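Why Do Some Things Roll Away?

1/2/22
By Emiliano Becerra

Have you ever put a pencil down on a desk and watched it run off the edge? A rubber put down in the same place stays where it is. The desk is the same desk, so the difference must be in the shapes.

A rubber has flat sides. When you put it down, a whole side touches the desk. A pencil is long and thin, and if it is a round one, only a narrow strip of it touches the desk. If the desk slopes even a tiny bit, the pencil turns and keeps turning.

A ball touches the table at just one small spot. That is why a ball can roll in any direction.
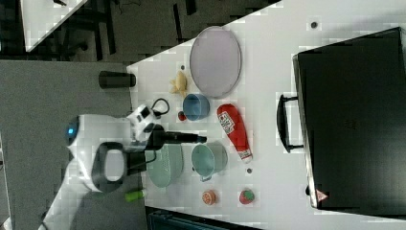 Shapes that are long and round, like a tin of beans, are called cylinders. A cylinder can stand up on its flat end or lie down on its curved side. Standing up, it stays put. Lying down, it may roll, but only forwards and backwards. Bottles are a bit like cylinders, though many have been squashed a little so that they are easier to hold. The red ketchup bottle is lying on its side, and the black suitcase next to it is lying flat. Think about which of the two would be harder to set rolling! A suitcase has a big flat side, and when that side is down there is a lot of case touching the table.

Bowls and plates are different again. A plate is round, but it is round the way a coin is round. Put it down flat and it stays. Stand it on its rim and it will roll like a wheel — please don't try this with a china one.

Weight matters too, but not in the way many people think. A heavy ball rolls as easily down a slope as a light one. It is just harder to stop.

Try it yourself

You will need a tray, a book and a few small things from around the house. Ask a grown-up before you borrow anything from the kitchen.

1. Put your things in a row across one end of the tray.
2. Lift that end slowly and slide the book under it.
3. Watch which things roll, which slide and which stay still.
4. Turn each one a different way round and try again.

Sliding is when a thing moves without turning over. A rough tray makes sliding harder. You can lay a damp tea towel on the tray and see what changes.

Contact us | © Vivia | Back to top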